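牙刷杯底下老是长一圈黑垢，怎么根治？

租的房子，卫生间没窗，杯子三天不洗底下就滑溜溜的，还有股味儿。白杯子配粉牙刷，看着挺清爽，一翻过来我自己都嫌弃。
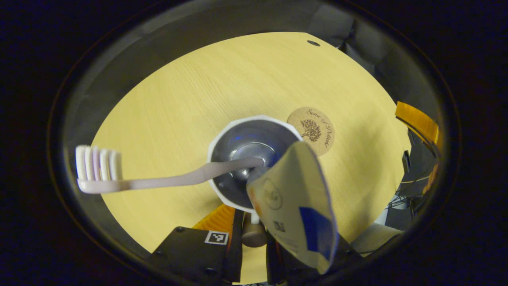
补充几点情况

提问人：Prapai Khunthong
发布于2024年5月19日

杯子是在Trumgate那边的小店买的，刷牙漱口和放牙刷都用它。试过开水烫，管两天；也试过白醋，味道太冲，室友有意见。网上看到一个Sanetti的壁挂消毒架，标价3,860，我看了半天以为多打了一个零……想问问大家平时到底怎么弄的？有没有不花大钱的办法？另外牙刷你们多久换一次？我这支从去年九月用到现在，刷毛好像还行，就没舍得扔。

Lefteris Tzanetos 的回复

先说牙刷，赶紧换！一般三个月左右就该换了，毛看着不炸也得换，你这都八个多月了。

再说杯子。我以前住Plasville的老公寓，也是暗卫，跟你一模一样。后来我改了几个习惯：

刷完牙把杯子里的水倒干净，甩两下，倒扣在沥水架上，别直接扣在台面上，扣台面等于把潮气闷在里面。牙刷另外找个地方立着，刷头朝上，甩干再放。

每周用小苏打加一点温水调成糊，拿旧牙刷（你那支正好退役上岗）刷杯底和杯口外沿，冲干净擦干。有棱有角的杯子，转角那里最容易藏东西，多刷几下。要是杯子里面有金属层或者镀层，就别用钢丝球，也别泡漂白水，我毁过一个，心疼了好久。

还有，不一定非放卫生间。我现在就搁在卧室的小桌上，通风好，黑垢基本没再来过。就是早上迷迷糊糊要多走几步，习惯就好。

三千多的架子真没必要，有那个钱不如买个小除湿机。

柠檬不加冰 的回复

楼上说得差不多了。我懒，直接买了个Tichý的漏水底座，113块，用了一年多，底下那层铁的边上有点锈，别的没毛病。黑的那圈我都是拿纸巾擦掉完事，没研究过是什么。

Prapai Khunthong 追加

谢谢两位！牙刷已经扔了（没扔，拿去刷杯底了哈哈）。小苏打今晚就试。除湿机房东说可以装，但电费我自己出，再想想吧。顺便问一句，小苏打用烘焙的那种行吗？家里只有那个。

Lefteris Tzanetos 的回复

行，一样的，我用的就是烘焙剩下的。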